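Choir season is over and I have my evenings back until September. We closed with two concerts at the Hestville church hall, and I wanted to write down how they went before I forget.

The hall holds 200 and we sold it out the second night. The first night was thinner, maybe because of the rain. We sang the Iken set first, then the four folk songs Wanpen Saengthong arranged for us, then the long piece after the break. I'm a second alto, so I spend a lot of my time on the same three notes. I don't mind.

The folk songs were the hardest part. Wanpen writes close harmony and she likes the altos to cross over the tenors, which we got wrong at nearly every rehearsal until May. On the second night we got it right in all four songs. On the first night we lost it in the third one and Embla Boström, who was conducting, mouthed the words at us until we found our place.

The long piece runs 20 minutes without a stop. I had a cough drop in my cheek for the whole thing. The basses came in early at the key change, both nights, in the same spot, so I suppose anyone who came twice thinks it's written that way.

Ticket sales and the raffle came to a little over what we needed for new folders and the piano tuning. The old folders are going to the youth choir if they want them.

Auditions for the fall are in August. We need tenors. You don't have to read music well, but you should be able to hold a part with someone else singing in your ear. Bring one song, any style, and come a bit early so you can warm up in the back hallway.

I'll post the fall program when Embla sends it out. She has mentioned doing the Iken set again with strings, and I'd be happy with that. 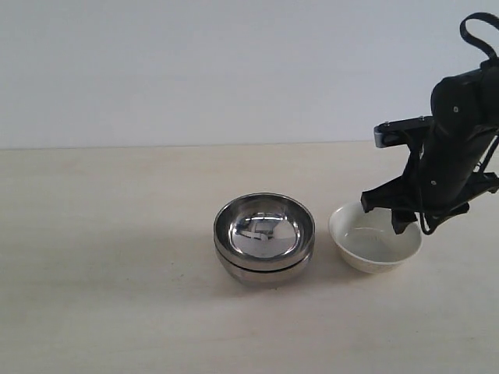

What I'm listening to in July

Mostly Clondness, the live record. The second half is better than the first.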